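3. Materials and Methods

3.1 Plant material

Three small-fruited bitter melon lines were grown. Nekari is a short, warty, dark green type sold mostly as seedlings. Gratix is a smoother and paler type with fruit that tapers at both ends. The third line has no trade name and came to us as saved seed from the Wanigasekara garden, where it has been grown for home use over many seasons. In the tables it is listed as the garden line. All three belong to the group usually sold in South Asian groceries as small or bitter gourd, and all three are eaten green. None of them resembles the long, light green melon found in Chinese markets, which was left out of this study.

Seed lots were sorted by hand before sowing. Flat, cracked, or very pale seeds were discarded. After sorting, 213 seeds remained across the three lines. The garden line had the fewest, and this set the size of the plots for the other two.

3.2 Seed treatment and germination

Bitter melon seed has a hard coat and is slow to sprout in cool soil. Growers deal with this in different ways. Some nick the pointed end with a nail clipper, some soak the seed overnight, and some do both. We compared untreated seed, soaked seed, and seed that was nicked and then soaked. Soaking was done in tap water in covered glass jars at room temperature. Nicking was done on the edge of the coat away from the embryo.

Seeds were sown on their sides, one to a cell, in a peat-based mix and kept on a heated bench. A seed was counted as germinated when both seed leaves had cleared the coat. Seedlings that came up with the coat still stuck to the leaves were misted and left alone; pulling the coat off tends to tear the leaf, and torn seedlings were dropped from the count. Overall germination was 74 percent. The nicked and soaked seed came up first in every line, and the difference was largest in the garden line, which has the thickest coat.

Damping off was seen in a few trays after a run of cloudy weather. Watering was moved to the morning and no further losses were recorded.

3.3 Field site and planting

Seedlings were moved to the field at Onow once they had three true leaves and night temperatures had settled. The soil is a sandy loam that drains well but dries out fast on the upper end of the slope. Compost was worked in before planting. No other fertilizer was used until the first female flowers opened, when each row received a side dressing of composted poultry manure.

Plants were set in single rows along a trellis of plastic netting hung between posts. Spacing was the same for all lines. Vines were trained up by hand for the first weeks and after that held on by themselves. Side shoots below knee height were pruned off in half of each row and left in the other half. Black plastic mulch was used under all rows, with drip line beneath it. Aisles were covered with straw. 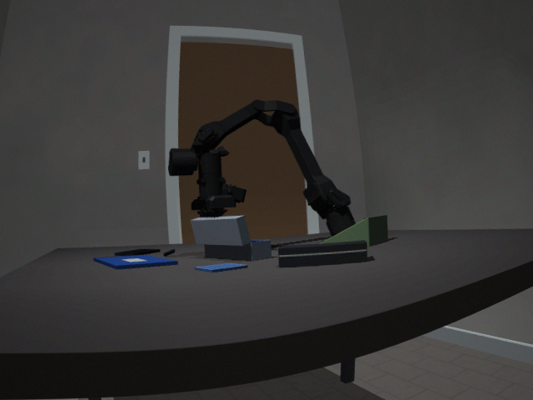
Figure 2. Simulated view of a black articulated robot arm over a dark gray table with a small collection of objects.

Pollination was left to insects. Small bees were common on the flowers in the early morning and much less common by noon. Hand pollination is often advised for bitter melon in home gardens, mainly when only one or two vines are grown. We tried it on a few plants at the start of flowering but did not continue, as fruit set in the open rows was already good.

3.4 Harvest and measurements

Fruit was picked while firm and fully green. This stage is easy to miss. The change from green to yellow at the blossom end can take place in a day or two in hot weather, and once it has started the flesh softens and the seeds turn red. Such fruit is of little use to most cooks, although the red pulp around the seeds is sweet and is sometimes eaten. Overripe fruit was picked off and recorded separately so that it would not slow down the vine.

At each picking we recorded the number of fruit per plant, the total weight, and the length and width of a sample of fruit from each row. Fruit with insect holes, scars over more than half the surface, or a curled shape was recorded as unmarketable. The same two pickers worked the rows through the season, to keep the judgment of ripeness steady. Picking ended in October after the first cold nights, when growth had almost stopped and the lower leaves had yellowed.

Over the season, about 3000 fruit were picked from all plots. Nekari gave the most fruit and the garden line gave the heaviest. Gratix was in between on both counts but had the smallest share of unmarketable fruit. Pruning the low side shoots made picking easier and kept fruit off the mulch, but we could not show that it changed the total yield.

3.5 Cooking and tasting

Fruit from one mid-season picking was used for a tasting with 37 people, all of whom said they ate bitter melon at home at least sometimes. The fruit was halved lengthwise, the seeds and pith were scooped out, and the halves were cut into thin half-moons. One batch was salted, left to stand, squeezed, and rinsed. The other was cooked without salting. Both were fried in coconut oil with sliced onion and turmeric until the edges browned — the plainest way the fruit is served in most of the homes we asked about.

Tasters rated bitterness, texture, and overall liking on a printed sheet. They were given plain rice and water between samples. The lines were served in a different order at each table. Tasters were not told which line they were eating, though several guessed Gratix from its smooth skin.

Salting lowered the bitterness score for all lines, as expected. Its effect on overall liking was mixed. People who ate bitter melon every week tended to prefer the unsalted batch, and a few wrote that the salted one had lost its point. Those who ate it less often went the other way. The garden line was rated the most bitter in both batches and also had the widest spread in liking.

3.6 Data handling

Yield was summed by plant and averaged by row. Rows at the upper end of the slope were drier, so row position was included when the lines were compared. Plants lost before the first picking were treated as missing. Tasting sheets with more than one blank score were set aside. The data file used for the tables in Section 4 was closed on 1/23/22, and no changes were made to it after that.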